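Toy Kitchen Notebook: Gallery

Hi, and welcome to the gallery page! If you came over from the methods write-up you already know what we do all day, and if you wandered in from somewhere else, the short version is that we teach robot arms to move small things around a play kitchen, and then we try to work out why they get it wrong. I'm Liesl Wieser, I run the kitchen bench at Remulari, and I'm the one who picks the pictures. The captions are mine too, so if they ramble you know who to write to.

A word on the project first. We call it Vutton, after a typo in the very first config file that we never fixed (there are now folders inside folders with that name, so it's permanent). The question we started with was a small one. When you train a policy on demonstrations of pick and place, how much does it matter what the arm does after it has hold of the object and before it lets go? Most of our effort used to go into the grasp. We had grasp scores, grasp retries, a long document about finger angles. The carry was just the bit in the middle.

Then Homa Ebrahimi sat down one April afternoon and went through the failures from the previous batch, and she came back with a page of notes that said the same thing over and over - good grasp, bad arrival. The arm would pick up a block perfectly well and then come in too low next to the pot, or stop short over the burner and sort of dither there. You'd see it creep left, creep right, creep left again. I have watched so much of that dithering!

So we changed how we demonstrate. The person driving the arm now makes a deliberate pause above the target, with the object still held, before going down. We call it the hover. It adds a little time to every demonstration and it is very boring to do, and Said Zerouali complained about it for the entire first week (he does most of the driving, so fair enough). We collected 800 demonstrations that way and trained on them with everything else left alone: same network, same cameras, same learning rate, same kitchen.

The rest of this page is the stove bench, which is where most of the hover work happens. I've kept it to the one view I keep coming back to whenever somebody asks me what the method looks like.
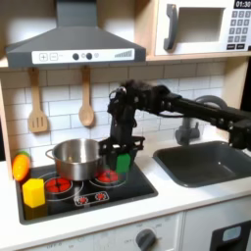
Svenja Holzer wrote in to ask whether the pause teaches the policy anything about position at all, or whether it only gives the camera more near-identical views just before the descent, in which case you could get the same effect by repeating those moments in the old data and save everyone the trouble.

I love this question, mostly because we had the same argument in the hallway and I was on the losing side of it. We did try the cheap version. We took the older demonstrations, found the last stretch before each descent, and repeated it so the training set was weighted the same way as the hover set. It helped a bit! The dithering got shorter. But the arm still came in low beside the pot, and my best guess is that the old demonstrations never contained a proper stop at a safe height, so there was nothing good in there to repeat. A human driver in a hurry cuts the corner, and the policy learns to cut it as well.

Now the numbers, for those of you who scroll for the numbers. We ran 146 test trials with the hover policy on the stove bench, and 97 of them ended with the block where we wanted it and the pot still where it started. I know that isn't a huge figure. The stove is our meanest surface, because the black panel is shiny and throws back colors from whatever is sitting on it, and the burners are only printed on, so there's no edge to feel for. The pot is no help either, being shiny as well. I should also say that moving the pot counts as a failure for us even when the block lands fine, and Homa is very strict about it. She puts it back on its mark herself after each trial and will not let me do it.

A few things people ask about the bench itself:

The object in the gripper is a green block, which is the one we use most for the hover runs. It's easy to tell from the red burner underneath, both for the camera and for whoever is scoring late in the day.

The yellow block and the orange toy food over on the left of the stovetop count as distractors. The policy is supposed to leave them alone. When it doesn't, we score the trial as a failure and put it in a separate folder, because "went for the wrong thing" and "missed the right thing" turned out to need different fixes and we'd been lumping them together for months.

The microwave says 01:30. It's a toy and it always says 01:30, and yes, we have all planned a lunch break by it.

What didn't work, quickly, so you don't have to repeat it. A very long pause made things worse - the policy would get to the hover and simply stay there, block in hand, quite content. We ended up with 4 different pause lengths in the comparison, and the second shortest won comfortably. Pausing at a random height was also a bad idea. And pausing before the grasp as well as after it did nothing we could measure, though Said still does it out of habit and I've stopped reminding him.

Next up is the sink. The basin is recessed, so the target sits lower than the counter around it, and the arm has to come down past the rim without touching. My feeling is that the hover should matter even more over there, but my feelings about this project have a mixed record, so we'll see. Maricica Dinu has already started on the demonstrations and reports that her patience is holding.

If you'd like the trial sheets or the scoring rules, write to me at the Remulari bench address and I'll send them over. The scoring rules are a page and a half and most of that is about the pot. And if you've tried a pause like this on your own setup, with a real kitchen or a toy one or a cardboard box, please tell me how long you made it and what happened!

Liesl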